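Cesemon发布抓取规划软件新版本,电子件拆装工位先行试用

软件公司Cesemon于10月推出其机器人规划与控制软件的新版本,主要改动集中在腕部视觉的位姿估计、近距离接近段的轨迹规划,以及一套用于回放和比对任务记录的调试工具。新版本已在Oltport的一处电子设备回收测试线上投入试用,Melbridge的集成商负责现场部署。

试用任务围绕旧电脑零部件的取放展开。与整机搬运相比,这类零件尺寸小,摆放间距近,夹爪可用的空间有限。以往的做法是由工程师逐个示教抓取点,更换零件型号或者挪动夹具之后,示教工作要重做一遍。Cesemon表示,新版本把抓取点写在零件模型里,夹具位置由视觉在每次任务开始时重新确定,示教点只保留工位入口和退出两处。

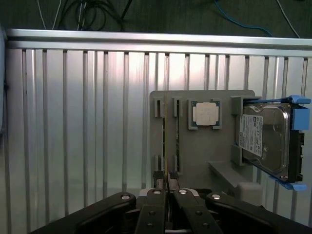 技术 | 机器人软件

内存条、处理器和3.5英寸硬盘分别装在灰色3D打印夹具板的不同固定座上,夹具板竖直装在带竖向沟槽的铝型材墙板前。三种零件对规划的要求各不相同:内存条立在卡块之间,从腕部相机看过去几乎只剩一条窄边;处理器四周有固定框的角部凸起;硬盘带有蓝色塑料托架,可供夹持的部位与裸盘不同。

感知部分的改动最大。旧版本在夹爪靠近零件之前完成一次定位,之后按照计算好的路径运动,不再更新。新版本在接近段持续读取腕部相机画面,把夹爪手指和零件边缘放在同一坐标系下估计,估计结果的不确定度超过设定值时,控制器先减速,再决定继续前进还是退回上一个观察位。对于内存条这样的薄片零件,程序会优先利用固定座的轮廓推算零件位置,零件自身的边缘只用来做最后的修正。

金属表面的反光是测试中处理较多的问题。铝墙板有明暗相间的亮带,处理器顶盖和硬盘上盖也是银色金属,旧算法容易把亮带边界误认为零件边缘。开发团队在新版本里加入了一道筛选:凡是随相机移动而在物体表面滑动的边缘,一律降低权重。这一功能默认开启,用户可以在配置文件中关闭,也可以按零件类别单独设置。

规划部分沿用原有的采样算法,增加了对夹爪连杆外形的完整碰撞检查。平行夹爪在开合时,连杆会向左右两侧展开,占用的宽度随开口大小变化。旧版本用一个固定的长方体代替整个夹爪,结果偏于保守,相邻零件靠得较近时常常报告无解。新版本按照当前开口实时计算连杆位置,同一个夹具上能找到的可行路径有所增加,单次规划的计算量也随之上升。

Cesemon提供的测试记录显示,Oltport测试线在试用期内累计执行取放任务744次,其中394次针对内存条,其余为处理器和硬盘。公司没有公布各类零件的成功率,称现阶段的记录主要用于查找问题,任务中有相当一部分是工程师有意设置的偏位和遮挡情形,不适合直接与产线数据比较。

调试工具是这次更新中集成商反馈较多的部分。每次任务结束后,软件自动保存相机画面、关节位置、规划结果和控制指令,并按时间对齐。工程师可以在回放界面中拖动时间轴,查看某一时刻视觉估计的零件位姿和夹爪实际位置之间的偏差,也可以把同一段记录交给两个不同版本的算法重新计算,比对结果。记录文件采用分段存储,出现异常的片段可以单独导出。

Melbridge的集成商在部署说明中写道,现场调试初期的主要工作是手眼标定。腕部相机体积小,安装支架稍有松动,标定结果就会偏移,夹爪接近内存条时的误差随即变得明显。新版本增加了标定检查命令,机械臂移动到几个预设姿态,观察夹具板上的固定特征,几个姿态下的结果不一致时给出提示。该命令目前需要手动运行,尚不能写入任务流程。

现有版本仍有一些限制。零件模型需要用户自行准备,软件只附带少量常见规格的参考模型。固定座的轮廓如果与模型不符,薄片零件的定位精度会下降。力控接口仅支持在接触后停止和沿单一方向施加恒定力两种模式,需要边晃动边插入的装配动作,仍要由用户编写脚本。线缆等柔性物体不在碰撞模型之内,部署时应将其布置在机械臂工作范围以外,或者在软件中手动划定禁入区域。

硬件方面,新版本继续支持此前已适配的机械臂和平行夹爪,通信接口没有变化。视觉程序可以与控制程序运行在同一台工控机上,也可以分开部署。采用分开部署方式时,两台计算机必须进行时钟同步,否则接近段的位姿更新会被控制器拒绝,任务停在观察位等待处理。

已经使用旧版本的用户可以直接升级,原有的示教程序能够继续运行,但不会自动启用新的接近段控制。安装包内附有转换脚本,可将示教点转换为零件模型中的抓取点,转换后的结果应先在仿真环境中检查,再下发到机械臂。旧版任务记录可以在新的回放界面中打开,由于缺少不确定度数据,相应的曲线显示为空。

Cesemon同时更新了说明文档,补充了夹具设计方面的内容,包括固定座之间的间距、夹爪手指的进入方向,以及在夹具板上布置定位特征的方法。文档中的夹具模型可供下载修改。

下一阶段的试用地点定在Riviere,由当地一家设备维修企业承担,任务从单个零件的取放扩展到连续更换,即取下旧件后在同一固定座装入新件。力控接口的扩展和标定检查的自动运行也列入了后续开发计划,发布时间未定。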